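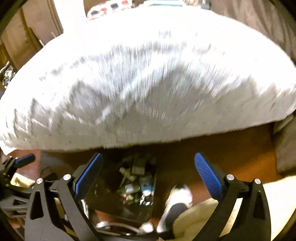 Section 4. Soft Goods: Teaching the Pillow and Blanket Tasks

If you have come this far, your hand tool is charged and paired, and you have probably practiced on a few hard items already. Soft things are another matter, and most of our tidying crew at Troditz will tell you they needed a day or two before they felt easy with them. Please take your time with this section. The shift plan allows for it.

Before you start

You will need the hand-held gripper, a fleece blanket, a pillow, and a lived-in room to work in. Leave the shoes on the floor and the bins full. The Santoso arm will have to cope with rooms the way families keep them, and so it should learn from rooms like that.

Check both blue pads. The diamond pattern should be clean to the touch, with no lint packed into it. Fleece sheds a good deal (more than you'd think!), so wipe the pads with a dry cloth after every 9 takes.

Recording a take

1. Stand where you can reach the item without stepping. Feet a little apart is kinder to your back.

2. Hold the tool level and open the fingers all the way. The two pads should face each other across the gap.

3. Press the side button once and wait for the short tone.

4. Move in slowly and close on a fold or a corner. A pillow gripped across its fat middle will nearly always squirm out.

5. Lift, carry, and set the item down in one easy motion. Fluffy things fill up the view very quickly and smear when you hurry, and then the software can't follow them. If you can hum a slow tune while you do it, the speed is right.

6. Open the fingers, draw back a hand's width, and press the button again.

7. Put the item back a bit differently each time. Rumpled is good, and so is half off the couch.

Note: Takes under 2,000 milliseconds are thrown out by the uploader on its own. You don't need to delete them, and they are not held against you in any way.

Caution: Keep your free hand away from the linkage arms while the fingers are closing. The pivot points can pinch. Tie back long hair and push up loose sleeves.

Caution: Watch for cables on the floor, and stop the take if one catches on the tool. A spoiled take costs us nothing.

How this fits into your shift

A full set is 70 takes, and we ask for no more than one set before lunch and one after. Melati Sumampouw, who runs the Nerkstead crew, found that wrists begin to complain well before people do, so please use the breaks even when you feel fine.

Several of you have asked what happens to the housekeeping hours once the arm can do this work by itself. As things stand, the arm will take over the floor-level pickup and the blanket folding, and the crew will keep the beds, the kitchens, and everything to do with the residents. Nobody's hours change before the review in May. Those who have finished 400 good takes may apply for the trainer grade, which is paid at the higher rate, and you needn't have any technical schooling for it. Kurniawati Liew keeps the list and is glad to talk it over with you, in private if you prefer.

If something goes wrong

The tone doesn't sound: close the fingers fully, open them again, and press the button a second time.

The pads slip on fleece: clean them first. If they still slip, ask for a fresh pair from the Cemton drawer and swap both together.

The fingers feel stiff or uneven: set the tool aside and take a spare. Please don't tighten the round bolts yourself, as the settings are checked at the bench.

When your set is done, dock the tool with the fingers open and go on to Section 5, Small Items in Bins.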